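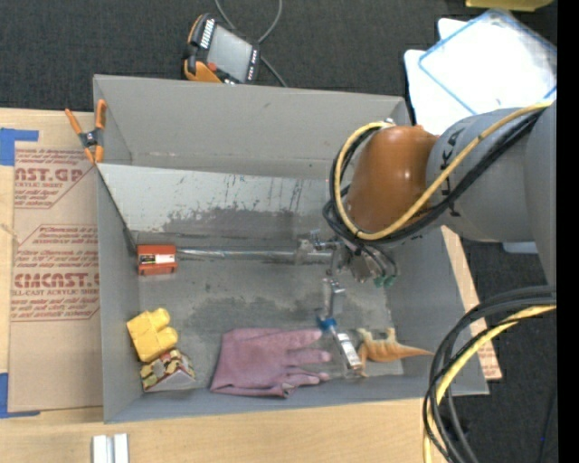 Gondley trial, May check-in, my notes

We started at 4, minus the Lomov folks, who dialed in late. First up was the Grarholm bin-picking kit. I like it a lot (I've said so before!), but the quote came back at $937 a month and that got a groan. MacDonald's offer is cheaper, only you get 2 support visits a year and no spare fingers.

We went round and round on soft stuff like gloves, and I agreed to write up a proper test list. Clear containers go on it too.

Decided: keep the Grarholm kit for 3 more weeks, then vote. I'm asking them about the price.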